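分类：自动化与装备 > 采购与预算

Fetbridge确定双臂工作单元采购口径，备件与线缆单独列项

Fetbridge于8月15日公布了Laredura项目下一阶段的设备采购方案。方案计划配置10套桌面双臂工作单元，每套2条机械臂，分两批到货，首批在11月前完成场地验收。整机、末端执行器、线缆和备件分别立项，不再沿用上一阶段“整机含附件”的打包报价。

负责设备规划的Tamsin McAlister在方案说明中写道，打包报价在签约时便于比较，到了运行期却很难拆账。上一阶段的样机单元更换过夹爪指垫和腕部线缆，两类支出都记在“机械臂维护”科目下，预算复核时只能翻工单逐条还原。新方案要求供应商按部件层级报价，层级划到可以由现场人员单独拆换的最小件为止。

按照说明，一套工作单元的采购范围包括铝型材框架、前横梁、两块机械臂安装底板、两条机械臂及其末端执行器、线缆、梁下电路板和底部金属板。内壁与底面的覆材属于耗材，由Fetbridge自行备货，不进入供应商报价。计算机、交换机和存储设备走信息设备预算，本次方案不涉及。

框架与机械臂的报价方为Gutix，末端指垫的报价方为Bawa。两家此前都向样机单元供过货，此次仍需按新的分项格式重新提交。方案没有排除第三家供应商参与末端部分的报价，但要求其指件能够装在现有夹爪的安装面上，不接受转接板方案。Horațiu Preda解释说，转接板会改变指尖到腕部的距离，腕部相机的视野随之变化，原有标定数据就要重做，这笔工时在报价单上看不到，最后由使用部门承担。

末端部分的技术条款写得最细。条款要求指垫为可拆换件，拆换时不得断开腕部线缆；左右指须能单独订购；同一批次的指垫颜色和表面格纹须一致，如有变更须提前书面通知。最后一条来自使用部门的意见。腕部相机近距离工作时，指垫在画面下方占据固定位置，外观变动会影响前后批次数据的可比性。供应商若只能成对供货，须在报价单中注明，评审时按成对价格折算单件成本。 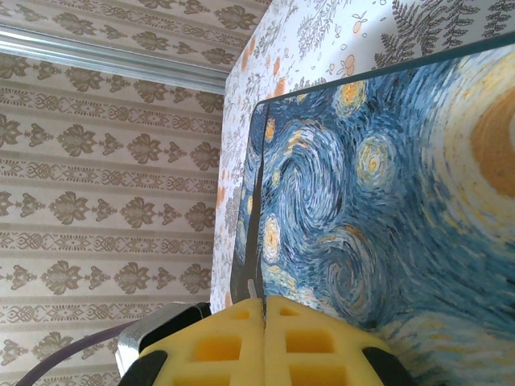 腕部走线是另一处单独列项的内容。样机单元的线缆沿连杆外侧布设，经肘部绕行后下到前横梁以下。这种走法便于检查和更换，代价是线缆在肘部和腕部反复弯折，长度余量也需要按姿态逐一核对。方案要求Gutix提供两种长度的线缆报价，并在图纸上标出固定点位置。余量过短会在大幅伸展时受拉，余量过长则会在腕部上方形成线环，靠近工作区时可能挂碰物件。评审组没有指定采用哪一种长度，计划在首批单元上各装一部分，运行一个维护周期后再定。

维护周期按运行小时计算，定为每240小时一次。周期内的检查项目有底板螺栓紧固、肘部与腕部外壳螺钉、线缆护套磨损、接头松动、指垫压痕和夹爪开合间隙。此前的维护按日历执行，使用率高的单元与闲置单元同时停机，Beverley Whitcombe在预算复核中指出，这种安排使闲置单元的维护成本偏高，而高负荷单元的线缆更换又常常赶不上。改为按运行小时后，各单元的停机时间会错开，备件可以分散领用，库存峰值随之下降。

运行小时的计量方式在讨论中出现过分歧。一种意见主张以机械臂通电时间为准，读取方便；另一种意见主张以实际运动时间为准，更接近磨损情况。方案采用前者，同时要求Gutix开放运动时间的读取接口，两项数据并行记录。到第二批下单前，如果两项数据的比值在各单元之间差别较大，计量方式可以调整，合同中的维护条款随之改写，不另收费用。

备件预算按单元核定，每套单元首年2454欧元，不含整机质保范围内的更换。这一额度由末端指垫、腕部线缆、接头、底板紧固件和梁下电路板五类物料构成，各类之间可以调剂，调剂须有工单记录。额度不得用于购买整条机械臂。需要整臂更换时，由Laredura项目的公共设备款支付，申请单须附故障部位照片和最近一次维护记录。

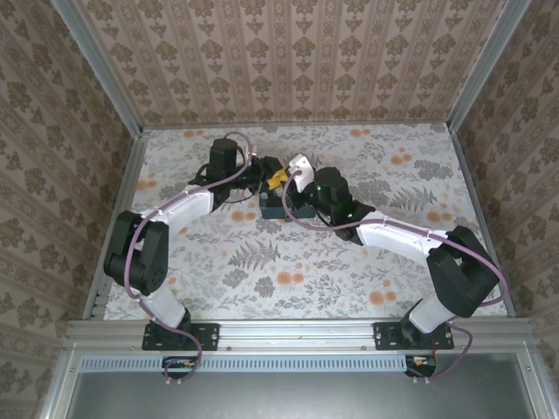 样机单元运行中，两条机械臂向工作区中部伸展，末端之间的底面上放有一只深色盒子。

布局方面，10套单元采用同一套图纸。两条机械臂都装在前横梁上，左右对称，末端在工作区中部交汇。Paora Whitelaw负责场地规划，他提交的布置图在每套单元前方留出操作与检修通道，梁下空间不得堆放物品，以便抽检电路板和线缆接头。单元之间的间距以能够完整拆下一条机械臂为准，不按单元外形尺寸简单累加。

样机单元在前横梁以下集中了大部分接线。这一位置从正面伸手可及，但视线较低，现场人员更换接头时需要蹲下操作。Whitelaw曾提议把电路板改到侧面立柱上，评审后没有采纳。改动会使两侧线缆长度不等，还会占用相邻单元之间的间距。最终的处理办法是在图纸中加注接头朝向，并要求每根线缆两端带有相同编号的标签。标签由供应商在出厂前贴好，现场只做核对。

供电按单元独立回路设计，每套单元设单独的急停。急停须同时切断两条机械臂的动力，保留控制部分供电，使停机时的关节位置数据能够读出。Gutix在初步答复中表示现有设计满足这一要求，但没有提供测试记录。方案把测试记录列为首批付款的前置文件，文件不全时不启动付款流程，交货期不因此顺延。

固定相机的安装位置同样写入图纸。相机支架与工作单元框架分别固定，避免机械臂加减速时的振动传到相机上。支架不在Gutix的供货范围内，由Fetbridge内部加工，费用计入场地改造。Preda负责标定流程，他要求每套单元在验收时完成一次固定相机与腕部相机的联合标定，此后每次拆装末端或移动支架都要复标。复标工时按实际记录，计入使用部门的运行费用。

样机阶段的工时数据显示，拆装末端本身用时不长，复标和数据核对占去大部分停机时间。采购方案据此作出一项调整：指垫更换与线缆更换尽量安排在同一次维护中完成，指垫未到更换标准但余量不足时，可以提前更换。提前更换下来的指垫经检查后可留作练习件，不得回装到正式单元。

验收分为静态检查和运行检查两步。静态检查核对型材连接、底板位置、螺栓规格、线缆固定点和标签，由场地组执行。运行检查由使用部门执行，项目有单臂空载运动、双臂靠近时的间距保持、双臂同时接触同一物件时的位置偏差，以及连续运行后的复位精度。双臂接触同一物件的测试选用扁平小件，物件平放在底面上，两侧夹爪从靠近前横梁的一侧接近。评审组认为这一姿态对左右臂的标定误差比较敏感，单臂测试中合格的单元在这里仍有可能暴露问题。
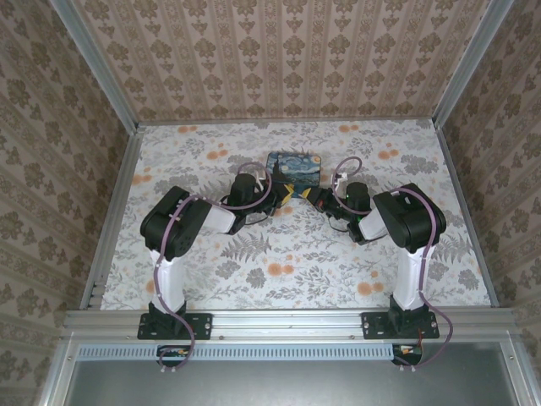 运行检查的判定标准由Preda与Gutix的技术人员共同拟定，目前还有一项未定，即双臂末端相互接近时的最小允许间距。Gutix希望把数值写得宽一些，理由是夹爪指垫由另一家供货，指垫外形公差不受其控制。Fetbridge的意见是间距以指垫外缘为准测量，由Bawa提供公差数据，再由Gutix据此设定软件限位。双方同意在首批到货前定稿，定稿前不影响框架部分的生产。

责任划分随之写进了合同草案。指垫脱落、开裂或压痕超标由Bawa负责；夹爪开合机构、腕部及以上部分由Gutix负责；因软件限位设置错误造成的指垫损坏由Gutix承担更换费用。草案中另有一条规定，任何一方派人到场处理故障时，须在工单上注明拆动过的全部紧固件。Whitcombe表示，样机阶段有过同一故障由两家先后处理的情况，工单对不上，费用在科目之间来回挪了很久才结清。

付款按批次执行。首批款项在合同签订、静态检查和运行检查三个节点支付，第二批沿用同一比例。首批中如有单元运行检查不合格，该单元的尾款暂缓，其余单元照常结算。第二批的下单时间取决于首批的维护记录，方案没有设定硬性日期，只规定首批全部单元至少完成一次按小时计的维护后方可下单。

两批之间的间隔也用来处理设计改动。方案把改动分为两类，一类不影响标定，例如标签材质、螺栓头型和底部金属板的表面处理，由场地组和供应商书面确认即可；另一类影响标定或安全，例如连杆长度、夹爪安装面、急停回路和软件限位，须重新评审，并在首批单元上同步修改。同步修改的费用由提出改动的一方承担。这一条在征求意见时改过两稿，Gutix要求对安全类改动另行分摊，Fetbridge同意就急停回路单独协商，其他项目维持原文。

租赁方案也曾列入比较。Heriberto Muñoz负责采购，他在比选材料中给出了购买、租赁和购租结合三种做法的优缺点。租赁的首年现金支出较低，设备故障时由出租方换机，但换机意味着重新标定，且出租方不保证换来的机械臂与原机处于同一硬件版本。对于需要在较长时间内保持设备状态一致的工作，这一点难以接受。购租结合的做法只在框架与机械臂分别归属不同主体时才有价格优势，保险和责任条款也更复杂。评审组最后选择购买，同时保留在任务高峰期短租备用臂的权利，备用臂不进入正式单元，只用于操作练习和程序预演。

Muñoz还提到，整机单价在比选中所占权重低于上一阶段。评分表增加了备件到货时间、单件可订购程度和图纸完整性三项，单价部分按整机加首年备件的合计计算。供应商若在整机上压低报价、在备件上抬高价格，合计后会直接反映出来。备件单价在质保期内锁定，质保期后每年可调整一次，调整须提前通知。

库存由Laredura项目统一管理，场地内只存放一个维护周期的用量。指垫避光存放，按批次号领用，先到先用。线缆平放或大半径盘放，不得悬挂在型材端部。梁下电路板属于静电敏感件，拆封后未使用的须当日退库。以上要求随维护手册一并下发，手册首版由Whitelaw汇总，各单元旁放置纸质本，电子版以项目服务器上的版本为准。

人员方面，方案没有增加编制。每套单元指定一名主要操作者和一名替补，维护由场地组轮值。首批到货后安排一次由Gutix讲解的拆装培训，内容限于底板、线缆和末端，关节内部维修仍由供应商完成。培训费用包含在首批合同内，第二批不再安排；新增人员由已受训人员带教，带教工时计入运行费用。

样机单元在首批验收期间继续使用，不拆除，也不并入新的10套编号。它的控制软件版本与新单元不同，短期内不升级，以保证在研工作不中断。待首批单元完成第一次维护后，再决定样机是升级到同一版本，还是拆为备件。若拆为备件，拆下的部件须单独编号，不得与新件混放，也不冲抵每套单元的首年备件额度。

供应商分项报价的提交要求已随方案发出。报价单须使用Fetbridge提供的表格，币种为欧元，含运费，不含安装。缺少单件编号的条目视为未报价。技术问题提交给Preda，商务问题提交给Muñoz，答复同时抄送全部报价方。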